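Projects > Manipulation > Celen > Reports to Blackwood

Celen: wrist-view correction for two-arm block placement
Progress report, second period

Last updated: May

Status

Work packages A and B are complete. Work package C (transfer to unseen surfaces) is under way and is behind schedule by about six weeks. The delay comes from the re-recording described under Data. No change to the budget total is requested. A small move between budget lines is set out near the end of this report.

Question addressed in this period

The first report showed that a policy trained on fixed-camera views alone places blocks acceptably on a plain table and poorly on a printed one. The main error was in the last part of the approach, after the gripper had already covered the target in the fixed view. The question for this period was whether a short correction step, driven only by the wrist camera, can recover the target pose during that part of the motion, and what it costs in time.

Method

Celen leaves the existing policy in place. The policy moves the held block to a hover position near the target. At that point control passes to a second network, which takes the wrist image and the current joint state and returns a small change in gripper pose. The step repeats until the predicted change falls below a threshold or a time limit is reached. Control then returns to the main policy for release.

The correction network has no access to the fixed camera. We tested a version that used both views. It learned to lean on the fixed view, and its errors on the printed surface were close to those of the original policy. That version was dropped.

Segmentation masks for training were produced in Fadix and checked by hand. Masks were kept for the held block and the target block only. Earlier attempts to label every block on the table took longer and did not change the results in a way we could measure.

The hover position is the point at which the handover takes place, and it is also where the held block hides most of its target from the wrist camera. The network therefore has to work from whatever part of the target remains in view, plus the neighboring blocks.

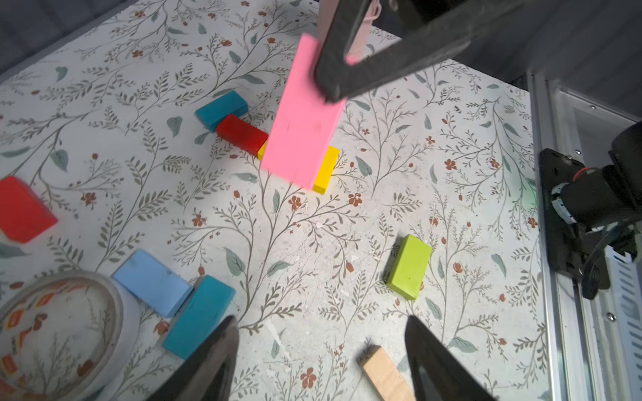 Figure A. Wrist camera. Pink block held upright, lower end just above the yellow target block. The other gripper is at the bottom.

The printed surface carries vines, leaves and small rust-orange flowers. In the fixed-camera policy, the flowers were a source of false targets when the instruction named the red block. The paint chips and scuffs on the surface were left in place for all trials.

Data

The training set now holds 214 demonstrations, all recorded by teleoperation with both arms powered. An audit early in the period found a timing offset between the wrist stream and the joint log in part of the older material. The offset was not constant, so it could not be removed by shifting one stream. We discarded the affected demonstrations and recorded replacements. The figure of 214 includes the replacements and excludes everything discarded.

Of these, 103 were recorded on the printed surface. The remainder use plain surfaces. Block positions were varied by hand between demonstrations, with no fixed grid. We had planned to draw positions from a random list, but operators drifted from the list in practice and the logged positions could not be trusted. Positions are now read from the first image of each demonstration after the fact.

Results

Median placement error on the printed surface fell from 6 mm with the main policy alone to 2 mm with the correction step. On plain surfaces the difference was within the spread between repeated runs, and we make no claim of improvement there.

The gain is not even across block colors. Error is lowest where the held block and the target differ strongly in hue. It is highest for light blue on teal, where the mask boundary between the two blocks is often wrong and the network corrects toward the middle of the merged shape. Retraining with added color jitter made this worse. Retraining with added brightness changes had little effect.

Time per placement rose. Most of the added time is spent in the final iterations, where the predicted changes are already small. A looser threshold would recover much of it at the cost of some accuracy, and the trade is being measured now.

One failure type is new. When the second arm rests close to the target, the correction network sometimes treats its fingers as part of the held block. The main policy did not show this error. A mask for the second gripper is the obvious remedy and will be added in the next training run.

Clutter condition

Work package C calls for evaluation with objects that do not appear in the block task. The set in current use includes a stapler, a roll of clear tape and a cup of markers and pens, placed among or beside the blocks. Two natural wooden blocks with printed text are also on the table and are never named as targets.
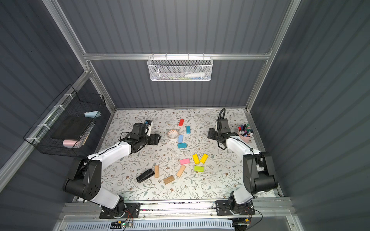
A reader of the draft for Blackwood asked whether the fall in error might come from the extra time alone, given that the main policy was never allowed to pause and re-estimate at the hover position. The comparison would be fairer, the reader wrote, if the fixed-camera policy were given the same number of iterations.

We agree that this control was missing. It has been run in part. With repeated estimates from the fixed view, the main policy settles on a stable answer, but the answer stays offset from the target on the printed surface. The control on plain surfaces has not been run. Both will be reported in full next period, along with the clutter trials, for which we do not yet have enough repeats to give a median.

Budget

Tovex supplies the gripper fingers under the original agreement. Wear on the finger pads has been higher than planned because of the re-recording. We ask to move the unspent travel line to consumables. Staff costs are on plan.

Next period

Gripper mask added and the network retrained. Threshold sweep completed. Clutter trials completed on the printed surface and on at least one surface absent from training. Demonstrations and masks to be released to Blackwood in the format agreed in the first report, with the timing check included as a script.

6 shares | 2 comments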